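Teaching cloth folding with hand-held grippers — demos look fine to me but the policy just hovers. What am I doing wrong?

Posted in Robots & Automation, September 13, 2020

StutovFan

Hi everyone, long-time reader, first real post. I've been trying to teach a small two-finger arm to pick up clothes and fold them, and I'm doing it the hand-held way, so no leader arm and no joystick. You hold the gripper yourself, do the job, and the camera on the gripper records what the fingers see. I picked this over remote control because my arm is slow and driving it through a shirt sleeve with a gamepad made me want to throw the gamepad out the window.

So far I have 547 demos. Mostly dark clothes, because that's what was in the pile. Training runs without errors and the loss goes down nicely, but when I put the result on the arm it goes over to the cloth, stops a little above it, and kind of wobbles there. Once in a while it closes on nothing and then goes through the whole lifting part with empty fingers, very proud of itself.

Things I've already checked — the finger opening is being logged, the timestamps line up with the video, and the arm can physically reach everything. Do I just need more demos? Or is it something about how I'm doing them? I can redo the lot if I have to but I'd rather know first.

KumgateKid

More data. I had the same thing and it went away at 1520 demos. Also check your lighting.

DunbarBench

I'm going to be a bit of a pain and say please don't record a thousand more until you've looked at the ones you have! I've been doing cloth with hand-held grippers since April and I made every mistake there is, including the one I think you're making.

My guess is that you're too good at it. When you hold the gripper yourself you already know where the fold is, so you swoop down and pinch in one motion and the video has maybe a handful of frames where the fingers are close to the cloth and still open. The policy hardly gets to see that part, so that's exactly where it gets lost. Slow down for the last bit. I say "down... down... close" under my breath, and yes I feel silly.

Second thing, and this one is bigger with black clothes. From the gripper's own camera a black jacket is one big dark blob. You know where the edge is because you can see it from up at head height, but the policy only gets the low view. So turn the item until there's a seam, a fold or a bit of color near where you want to pinch. If you can't pick out the grab point in the recording, the arm has no chance either.
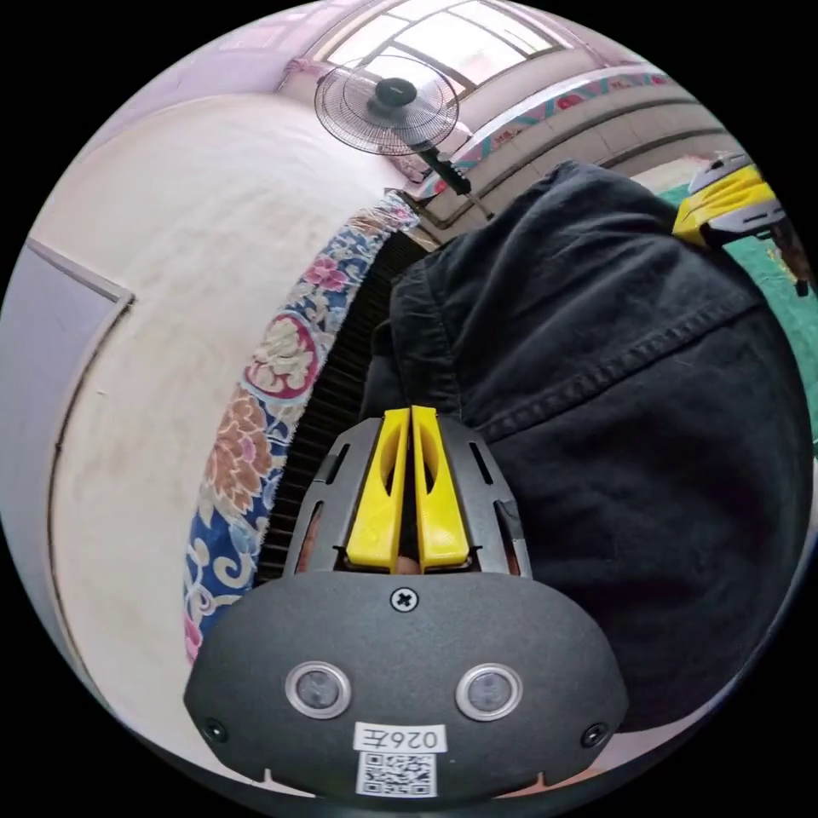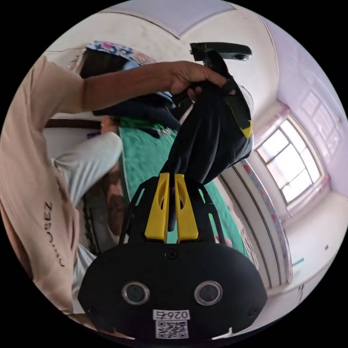 Go back through a batch of yours with the sound off, stop each one right before the fingers close, and ask whether you could tell from that one picture what to do next. I threw out a painful number of mine that way. What was left trained better than the full set did, and I was annoyed for a whole evening.

Some smaller stuff that helped me:

Keep your free hand doing the same job every time. If it holds the top of the cloth in some demos and stays out of it in others, and your arm has no second hand, you're teaching it to expect help that isn't coming. Either you plan for two grippers or you practice doing it with one.

Start from different spots. I used to start every take from the same comfy position with my elbow on my knee and the policy only worked from there (of course it did).

Record some bad grabs on purpose, where you miss, open up, back off a few inches and go again. That's what cured the "lifting nothing" business for me. Before that it had never seen empty fingers and had no clue what to do about them.

And check the open and close values from the hand-held against the real arm. Mine had a small offset, so what the log called closed was still a gap on the arm. With a thick towel I never noticed, with a thin T-shirt it just slid out.

On remote control versus hand-held, I do still use remote for the very last stretch. I let the arm run, take over when it starts to wobble, drive it through the grab, and add those clips to the pile. It's slow and boring, but you only need it for the part that fails.

StutovFan

Oh wow, okay. I just went through the first batch and you're right, in a lot of them the fingers go from way up to closed in no time at all. And my left hand is all over the place. I'll redo the dark ones slowly this week and try the missed grabs too. Thank you!!

RondettiArms

Agree with the long answer, mostly. I'd only add that you should hold back a few garments you never train on, or you won't know if it learned folding or learned your one jacket. My set is at 3407 now and it still gets confused by hoods.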